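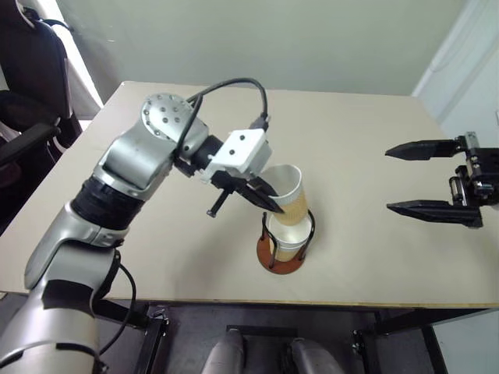 Paper cups: nine jobs for them before they hit the bin

I bought a sleeve of 500 paper cups for my sister's leaving do and we used 51 of them, so you can imagine the state of my cupboard. White ones, no pattern, the cheap sort from Larnik. I've been finding things to do with them ever since, and some of the ideas have stuck!

Seedlings first. Poke three holes in the bottom with a skewer, fill with compost and stand them in an old roasting tin. Tomatoes are happy in there until June if you keep on top of the watering. Plain cups go soggy after a few weeks, the lined ones last longer but don't put those in the compost heap afterwards.

Painting is the other big one. I pour an inch of emulsion into a cup and cut in round the skirting with that – much lighter on the wrist than the tin, and if you drop it you've lost an inch of paint and not the lot. Don't leave white spirit standing in one overnight (my shelf still has the ring).

Screws and fixings. When I take anything apart, each bit of it gets its own cup with the name written on the side in biro. Top hinge, bottom hinge, handle. Stack them loosely and they take up hardly any room.

Bacon fat: let it cool in the pan until it's just runny, tip it into a cup, put the cup in the fridge and bin it once it's set. Never pour it in hot.

Stuck cups. If two have jammed together, roll them between your palms and they'll usually let go. Pulling just crushes the rim.

Portions for the freezer – pesto, stock, the end of a tin of coconut milk. Fill to a finger below the top, cover with foil, and tear the paper off when you want it.

Also good: a scoop for cat litter, a funnel for rice (snip the bottom corner), and a cover for a paintbrush handle when you're doing a ceiling, with the handle pushed through the base so the drips land in the cup.

Zodwa Matlala wrote in to say she keeps string in hers, upside down on a saucer with the end coming out through a hole in the top. I tried it with garden twine and the cup kept tipping over, so put a bit of tape on the rim.

Next time: what to do with odd jam jar lids.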